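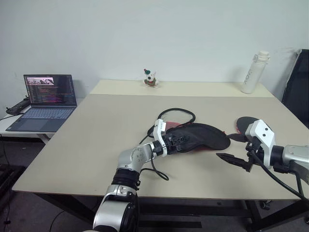

Padded case or full bag for one paddle?
Table Tennis > Equipment > Bags and Cases

gravelserve
Fri 23 July
I have one paddle and I'm tired of it rolling around in my backpack with my keys. Looking at a plain black fabric case, paddle shaped, with a strap. The Flasitz one is what the club shop carries. Is a shaped case enough or should I get a square one with room for balls?

loopdriver652
Shaped is fine for one paddle. I've used a Flasitz since November, three nights a week. Zipper still runs smooth. The fabric creases after a while but the padding holds up.

netcord_ed
Disagree. Get the square one. A shaped case fits the paddle and that's it. You end up carrying balls in your pocket and your towel in a grocery bag. My Grerent holds two paddles and 6 balls and it was only 10 dollars more.

loopdriver652
He said he has one paddle. He doesn't need a suitcase.

netcord_ed
Everybody has one paddle until they have two.

chopblock
Check the handle length before you buy. I have a long flared handle and it wouldn't go all the way into the Gravwood case. Had to leave the zipper open over an inch. Sent it back and the shop at Ekwueme Hall swapped it for a bigger size.

gravelserve
Mine is a regular flared handle. Does the strap come off? I'd just hang it on a hook at home.

loopdriver652
On mine it does, there's a clip at each end. I took it off the first week because it kept catching on the backpack zipper.

pipsout
Whatever you get, put a cover sheet on the rubber first. Case lining sheds. I picked black lint off my red side for 5 minutes before a match once.

netcord_ed
Never had lint from the Grerent.

pipsout
I had it from two different brands. Wipe the rubber, let it dry, sheet on, then into the case. Don't leave it in the car either.

gravelserve
OK, going with the shaped one. I'll bring my paddle to the shop and try the fit before I pay. Balls can go in the side pocket of my backpack.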